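헌책방 홈 > 수집 안내 > 옛 잡지와 신문

18세기 영국 월간지, 낱권으로 사서 제대로 확인하고 보관하는 법

낱권 잡지를 처음 사는 분들이 가장 많이 하는 실수는 표지부터 찾는 것입니다.

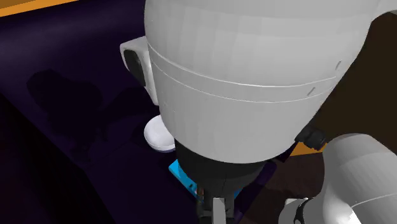 당시 월간지는 대개 얇은 종이 겉장에 싸여 팔렸고, 독자는 한 해치를 모아 제본소에 맡겼습니다. 제본공은 겉장을 떼어 버리는 경우가 많았습니다. 그러니 오늘 시장에 나오는 낱권의 상당수는 합본을 도로 뜯어낸 것이고, 책등 쪽에 풀 자국과 바늘구멍이 남아 있습니다. 표지가 없다고 판매자에게 항의 메일을 보내면 답장은 아주 정중하고 아주 짧게 옵니다. 제가 받아 봐서 압니다.

준비물
- 부드러운 연필 한 자루 (볼펜은 다른 방에 두고 오세요)
- 배율이 낮은 돋보기
- 자
- 중성 폴더와 폴리에스터 필름 봉투
- 깨끗하고 마른 손. 흰 장갑은 영화에서나 멋있고, 종이 모서리를 찢기에 딱 좋습니다.

1단계. 상품 설명 읽기
경매 목록의 영어는 따로 배워야 하는 언어입니다. disbound는 합본에서 뜯어냈다는 말이고, foxing은 갈색 반점이 있다는 말입니다. trimmed close는 제본공이 여백을 바짝 잘랐다는 뜻인데, 심하면 본문 첫 줄까지 날아갑니다. "나이에 비해 훌륭함"은 아무 뜻도 없습니다. 저도 나이에 비해 훌륭합니다.
plates lacking이라는 말이 있으면 도판이 빠진 것입니다. 지도나 동판화는 오래전부터 따로 뜯겨 액자에 들어가는 신세였으므로, 도판이 있어야 할 호인지 먼저 확인하세요.

2단계. 쪽수 맞추기
월간지의 쪽 번호는 달마다 1로 돌아가지 않고 한 해 동안 쭉 이어지는 경우가 흔합니다. 12월호가 579쪽에서 시작한다고 앞의 578쪽을 내놓으라고 하면 곤란합니다. 첫 쪽과 마지막 쪽을 적고, 중간에 건너뛴 번호가 있는지 한 장씩 넘겨 보세요. 번호가 튀더라도 바로 낙장으로 단정하지 마세요. 식자공도 사람이라 숫자를 자주 틀렸습니다. 쪽 아래의 접지 기호(A, B, C로 나가는 작은 글자)가 순서대로 이어지고, 쪽 끝에 미리 찍힌 다음 쪽 첫 단어가 맞아떨어지면 숫자만 틀린 것입니다.

3단계. 종이 보기
창가에서 한 장을 비스듬히 들고 빛에 비춰 봅니다. 당시의 넝마 종이라면 촘촘한 가로줄과 드문드문한 세로줄이 보여야 합니다. 활자가 눌린 자리는 뒷면에서 살짝 만져집니다. 표면이 매끈하고 점으로 된 망점이 돋보기에 잡히면 근래의 복제본입니다. 복제본도 읽는 데는 지장이 없습니다. 값만 복제본 값이어야 합니다.
날짜 표기도 조심하세요. 1752년 이전 영국에서는 법적인 새해가 3월 25일이어서, 1월부터 3월 사이의 기사에는 연도가 두 개 나란히 적히기도 합니다. 오타가 아닙니다.

4단계. 값 따져 보기
제가 쓰는 장부에는 세 군데 서점이 단골로 등장합니다. 헤돈(Hedon)은 설명이 길고 흠을 다 적어 줍니다. 파나요투(Panagiotou)는 설명이 한 줄이고 사진이 좋습니다. 라른컴(Larncombe)은 둘 다 없는데 값이 쌉니다. 작년에 같은 해 같은 달 호를 한쪽은 70파운드, 다른 쪽은 50파운드에 내놓았길래 싼 쪽을 샀습니다. 지도가 없었습니다. 차액 20파운드가 바로 그 지도였던 셈인데, 지도만 따로 사려면 그 돈으로는 어림도 없습니다.
배송비와 통관 기준도 주문 전에 확인하세요. 판매자에게는 딱딱한 판지 두 장 사이에 넣어 달라고 꼭 부탁하고, 접어서 보내지 말라는 말도 덧붙이세요. 너무 당연해서 안 적었다가 반으로 접힌 조지 2세 시대를 받은 적이 있습니다.

5단계. 보관하기
받은 날은 포장을 열어 하루쯤 방 공기에 적응시킵니다. 그다음 중성 폴더에 넣고 눕혀서 보관합니다. 세워 두면 뜯긴 책등부터 처집니다. 투명 테이프는 어떤 경우에도 쓰지 마세요. 찢어진 곳은 그대로 두는 편이 낫고, 정 마음이 쓰이면 보존 처리 전문가에게 맡기세요. 햇빛, 부엌, 욕실 옆 벽장은 피합니다. 습도는 높아도 문제지만 오르락내리락하는 쪽이 더 나쁩니다.

6단계. 목록 만들기
저는 포리코(Porico)라는 목록 프로그램에 제호, 연월, 첫 쪽과 끝 쪽, 도판 유무, 구입처, 값을 넣습니다. 현재 1,226건이고, 그중 같은 호를 모르고 두 번 산 것이 꽤 됩니다. 목록은 그런 일을 막으려고 만드는 것인데, 사기 전에 열어 봐야 효과가 있습니다.
관리 번호는 폴더 바깥에 연필로 적으세요. 잡지 여백에 직접 적는 분도 있지만, 250년 넘게 버틴 종이에 굳이 본인 필체를 보탤 필요는 없겠지요.

자주 틀리는 것
긴 s(ſ)를 f로 읽는 것. 가로획이 왼쪽에만 붙어 있거나 아예 없으면 s입니다. 한 시간만 소리 내어 읽으면 눈에 익습니다. 단, 혼자 있을 때 하세요.

다음 글: 합본을 샀을 때 색인부터 확인하는 방법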